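**Ticket 2316 – Hestari tabletop sim kit, sorting task: block hangs up on the divider**
Product: Hestari (trial license, bimanual pack)
Opened by: Kendra Lachance, Plornia
Handled by: Huguette MacPherson, Nunent support
Status: Resolved, one follow-up open

**Kendra, 9:40 am**

Hi! First off, we are having a great time with this kit. We've been on the trial since January and I've already bugged half the office to come look at the marble counter scene. The hands are gorgeous and the whole thing loads faster than what we had before.

Now the problem. In the sorting task, the right arm is supposed to lower the gray block into the big compartment at the back left of the divided box. Sometimes it goes in perfectly. Other times it comes down on one of the partitions, rocks there for a second and falls into whichever compartment it likes. The run still gets marked as a success, and that's the part that worries me, as we're filtering our training runs on that flag.

Things I tried already:

- Restarted the sim and reloaded the scene
- Went back to the default physics settings
- Took the mug out completely (no change, so I put it back)
- Slowed the right arm down to half speed, which made it worse!

I ran a batch of 1,880 episodes overnight with the stock policy and can send the logs if they'd help.

**Huguette, 10:15 am**

Hi Kendra, thanks for such a tidy report, and yes please to the logs. Could you also grab a still from just before the release in one of the bad runs? Pause it while the block is above the box and use the default overhead-ish camera. I'd like to see how the block is sitting in relation to the dividers.

Also, which hand model are you on? There's a dropdown under Embodiment.

**Kendra, 10:50 am**

Logs are uploaded. Hand model is the humanoid one on the left and the stock gripper on the right. Paused the sim on episode 18, which is one of the bad ones:
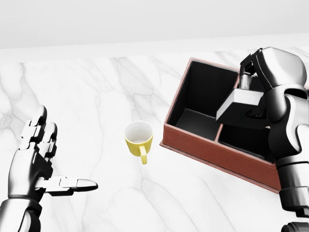

### Diagnosis

**Huguette, 11:30 am**

Perfect, that's really useful. Look at the tilt on the block. The box is at an angle to the counter, and the block is over the partitions with its long axis running left to right across the box. If the gripper lets go from a pose like that, a divider is going to catch it.

I went through your logs and the drop target is being computed from the center of the whole box and then shifted toward the compartment. The shift is applied in counter coordinates. When the box is square to the counter, you'd never notice. Once the scene randomizer turns it, the shift points the wrong way. Our friends at Hiebert hit something similar with a tray last fall, and I should have thought of it sooner.

Your half-speed result fits too. The slower move runs into the step limit, so the gripper opens early.

The success flag is a separate problem. It only asks whether the block is inside the outer walls of the box. It doesn't ask which compartment.

### Fix

1. Update the kit to the current patch from the Hestari menu.
2. Open the task file and set `target_frame` to `container` (it will say `world` now).
3. Set `align_before_release` to true.
4. Raise `release_step_limit` by 10.
5. Under Success, switch `region` from `outer` to `compartment` and pick `back_left`.
6. Reload the scene. A restart isn't needed.

Please don't reuse the success labels from your overnight batch. The recorded poses are fine, so you can rescore them with the new rule and keep whatever passes.

**Kendra, 2:05 pm**

Oh, this is so much better! I did all six steps and ran a short batch with the box turned every which way, and the block goes down flat into the back left compartment each time. I sat and watched far more of them than I needed to. Half speed works now as well.

Rescoring the old batch took a few minutes and threw out a good chunk of it – a little painful, but I'd much rather find out now than after training.

One question while I have you: the left hand stays up and open through the whole sort. Is there a way to give it something to do with the mug in the same episode, or does that have to be a separate task?

**Huguette, 2:20 pm**

Same episode is fine. Add a second goal under Left Arm and set the order to `parallel`. The mug handle already has a grasp point, but I'd start with a slow approach and check the thumb clearance before you run a big batch. I'll send you the sample file our team uses.

I'm marking the block issue resolved and leaving the success default open on our side. I want `compartment` to be the standard setting for any divided container.

**Kendra, 2:25 pm**

Yes please to the sample file. Mug next!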